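The slow road to Erncombe

Anayeli Maldonado had 42 miles showing when she left Flitton and 31 to drive. Plenty. Except it was two degrees, raining sideways, and the heater was on because her mother was in the passenger seat and her mother does not do cold feet.

"I got to the top of the hill and it said 19," she says. "I turned the radio off. As if that would do anything."

She made it, with enough left for a trip to the chip shop. But ask anyone who drives a second-hand electric car out this way and you get a version of that story. The hill, the heater, the number going down faster than the miles. Then the really bad bit, which is pulling in at the only charger in town and finding a tea towel over it.

A tea towel, yes. Somebody had tied one round the screen at Erncombe market car park to say it was broken. It stayed there most of the winter.
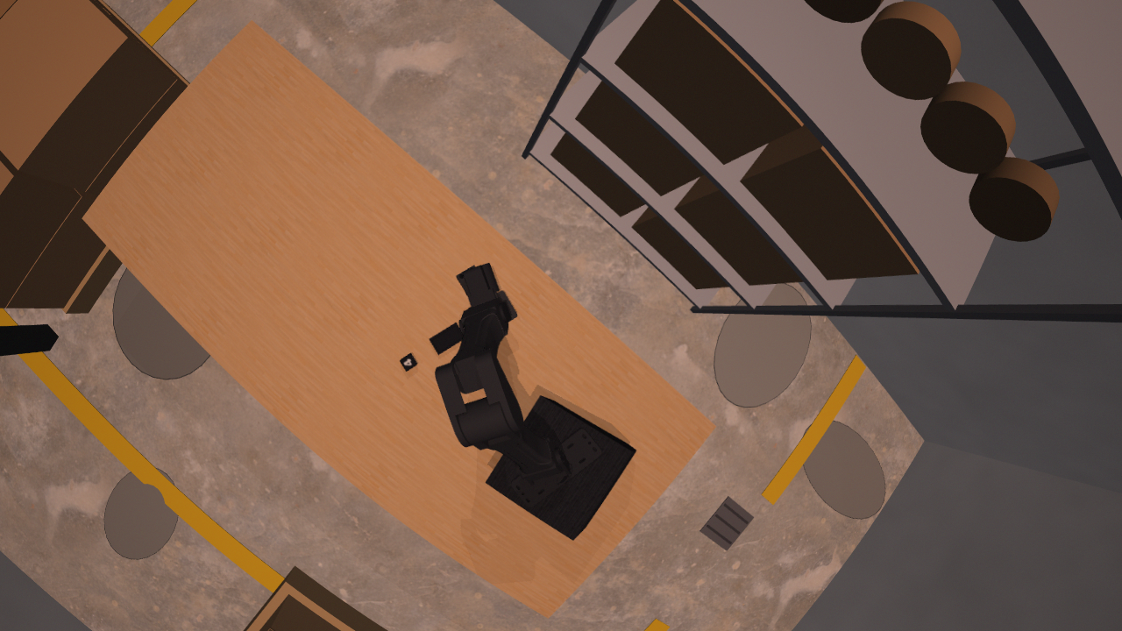
The market car park has two bays. One was put in by Chege, a charging firm that has units in a fair few small towns across the county, and the other was supposed to follow and never did, so there's a painted bay with a bolted-down steel plate and nothing on it. People park there anyway. Mostly in diesels.

When the working one works it's fine. Tap a card, plug in, go for a coffee, come back to a decent charge. When it doesn't, the next public socket is back in Flitton, and if you've come up from Flitton on a short-range car you can see the problem.

Maldonado bought hers in October. First electric car, 7 years old, one previous owner, a scratch down the nearside door she got a bit off for. She'd done the sums on a piece of paper stuck to the fridge. Her old petrol hatchback was costing her a tank a week, and she does the same run nearly every day, home to the surgery where she works on reception and back again. Charging overnight at home, the paper said, she'd be better off by spring.

And is she?

"By the new year I was." She laughs. "I'd left the insurance off the paper, so not by as much as I told my sister."

The home charging is the bit that people without driveways get cross about, and fair enough. Half of Erncombe is terraces that open straight on to the pavement. There is a man on the lane behind the church who runs a cable out of his front window and under a rubber mat, and he has had two letters about it. He didnt want his name in this. He did want it said that the mat is a very good mat.

So, the public charger matters. It matters more here than in a city, where a dud one means a grumble and a drive round the corner.

Which brings us to Evumlow. Daft name, good idea. It's a drivers' group, electric vehicles and low-range ones in particular, and it started as a message thread between people who kept meeting at the same broken charger. Now it has 338 members spread over the valley and a map. The map is the thing. Everyone on it who has a driveway and a wall box can mark themselves as willing to let a stranded stranger plug in for an hour, at cost, between hours they pick themselves.
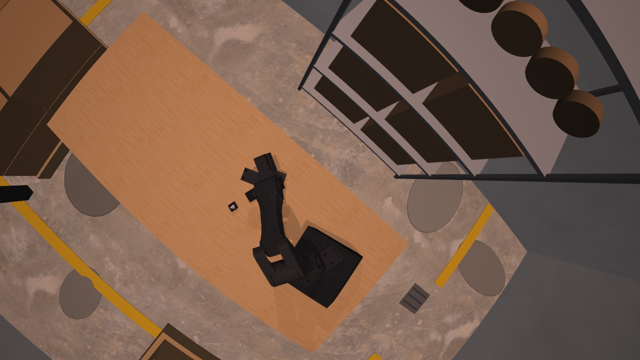

Some put conditions. No dogs. Text first. One just says "knock loudly".

Maldonado has been on the map since January and has had three visitors. A couple on their way to a wedding, him in full kilt, sat in her kitchen for fifty minutes eating toast. A delivery driver slept in his van the whole time. The third was a woman who had run flat on the same hill, same heater, same mistake, and the two of them ended up talking about tyre pressures until it got dark.

"You pick things up. Warm the car while it's still plugged in, use the seat heaters and leave the fan alone. Go up the hill behind a tractor if there's one going." She means it about the tractor. Slow and steady, she's had the number barely move.

Chege sent an engineer at the start of the month. New screen, new card reader, and the tea towel has gone, to the regret of several people who had got quite fond of it. The second bay is still a plate with bolts in. The parish has wrote to ask when it might become something else and is waiting to hear.

In the meantime there's a notice taped to the ticket machine with the Evumlow map on it, printed 2019-03-23, already with four new driveways added in biro. One of them is the man with the mat.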